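Mervyn Bloxham
@mbloxham
2019-11-12

1/ Service day on the teardown cell at Troltden. It takes old desktop PCs apart for Collia. 218 machines since the last service, so the gripper and its tooling get a full going-over.

2/ Pendant first. Slow the arm down, load the service program, check that the e-stop drops it. Then bolt heads on the fixture clamps. Put a wrench on every one, even the ones that look fine.

3/ Next the blue attachment. I run it to the mounting board at low speed and check the approach against the saved points. If it's off by more than a hair, re-teach that point and leave the others alone. 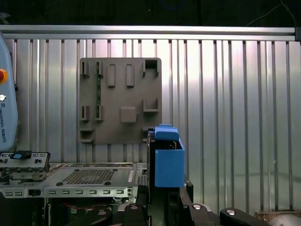
4/ Finger plates. Screws on these back out over time. I pull them one at a time, clean the threads, add a drop of threadlocker, and snug them up. Wipe the joint and work the pins by hand. No grease on the pins, it collects dust.

5/ Then a try on a real PC. Today it's a Dell with the drive in a blue carrier. The slim finger goes to the front of the carrier, and I stop the program there to look at the angle.
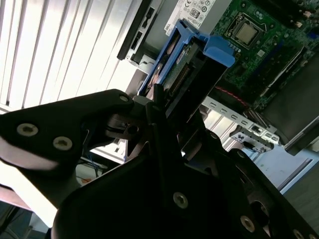
If the finger comes in too high it can catch the connector, so I lower the approach 3 mm and step through it again. Same numbers go in the log either way.

6/ Counter reads 1,714 hours. Yagi wants the finger swapped at 200 hours past the last one, so that's next week. Spare is on order from Fillovard.

7/ Still to do: back up the program, label the backup with the date, and reset the service counter. I forgot the counter last time and got the warning all through the night shift.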